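I have burned rice in 4 countries, so I felt I had something to bring to the conversation when the people at Oltov asked if I wanted to teach a robot to take the lid off a pot. Sure, I said. How long could it take?

Most of a day, as I learned. I got to the Skeltska building a little before nine in the morning with a coffee in each hand (both for me), signed a form promising not to put my head anywhere near the arm, and was given a stool, a foot pedal and a handheld controller that looked like it belonged to a game console from when I was a kid. The idea is simple enough to explain to your aunt. You move your hand, the arm moves its hand. Everything it does while you're driving gets saved, and later all those tries are fed to a program that learns to do the job without you. So you are the teacher, and you are also the textbook, and if you are sloppy then the robot is going to grow up sloppy.

My first lesson was that I had no idea how I pick up a lid. I've done it thousands of times and I couldn't have told you which finger goes first! Driving the arm, I had to think about all of it. Come in from above. Open the fingers wider than the knob, but not by much. Go down slowly, slower than that, stop. Squeeze.
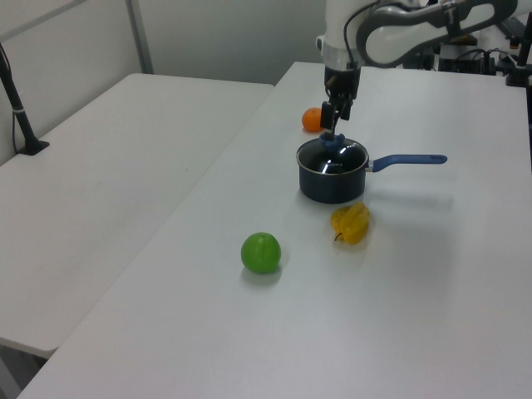
TEACHING BY HAND

The knob is the good part of the lid, by the way. It's round and blue and it sits right between the two fingers, and once they've closed on either side of it you feel like a genius. I got it on my third try and whooped so loud that somebody looked around the door.

Then my coach for the day, a very patient woman who had clearly sat through a lot of whooping, told me to do it again with the pot turned a little. And again with the fruit moved. There's a yellow pepper, a lime-colored thing, a small orange one, and they get shuffled between tries so the robot doesn't decide that "lid" means "the thing behind the yellow one." I asked if I could arrange them nicely. She said no, please, just put them anywhere. It's surprisingly hard to put a pepper just anywhere. I kept making little still lifes.

We also tried what the crew calls hand guiding, where you skip the controller, take hold of the arm itself and walk it through the motion. I loved this. It's like helping a toddler with a spoon, only the toddler is heavy and doesn't argue. My coach likes it less for kitchen jobs, as your own hands end up in the camera's view and then the program has to learn from pictures with a person in them. The crew does it both ways and bickers over it at lunch. I was on the side of hand guiding and lost.

By noon I had 31 tries saved, and 21 of them were good enough to keep. The others had wobbles, or long pauses where I was clearly thinking about something else. You can watch yourself back on the screen, and I don't recommend it. There's one where the arm hangs over the pot for what feels like a week, and I remember exactly what I was doing. I was wondering whether I'd locked my car.

After lunch we moved on to the harder half, the lid when it's flat on the table.
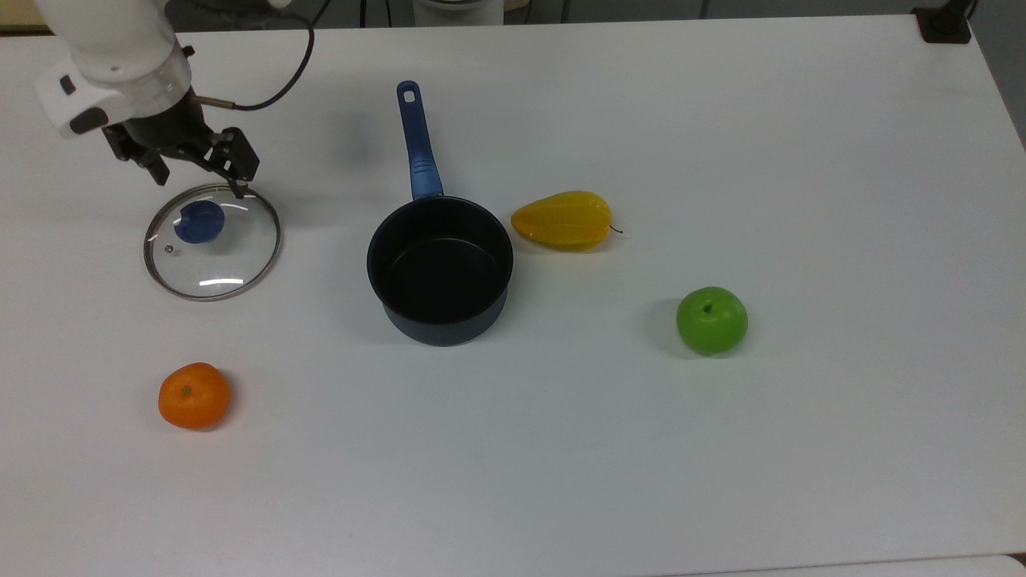
SKELTSKA, October

Going for a flat lid by its rim is a whole other sport. The glass is see-through and the table is white, so all you've really got to aim for is a thin ring of steel and a patch of glare. I'd bring one fingertip down to the edge and think I was there, and then I'd check the second camera and find I wasn't. "Use the knob," you're going to say, and yes, I said it too. But they want the robot to know what to do around the edge as well, for the day when the knob is out of reach or some other lid has a silly one.

So I practiced edges all afternoon. My shoulders went up around my ears. At one point I noticed I was holding my breath each time the finger went down, and when I mentioned it, my coach said she still does that after two years on the job.

They run a night shift too, and I stuck around to see the start of it. The last try I watched was logged at 2315, by a guy who used to drive a crane for a company called Mendes and who made my whole day's work look like a bear opening a cooler. He doesn't pause at all. He just goes down, touches, and goes on to the next one, humming. I asked for his secret and he said he looks at the lid and never at the gripper.

I tried it at home the next evening, on my own dented pot, with my own hand. I burned the rice.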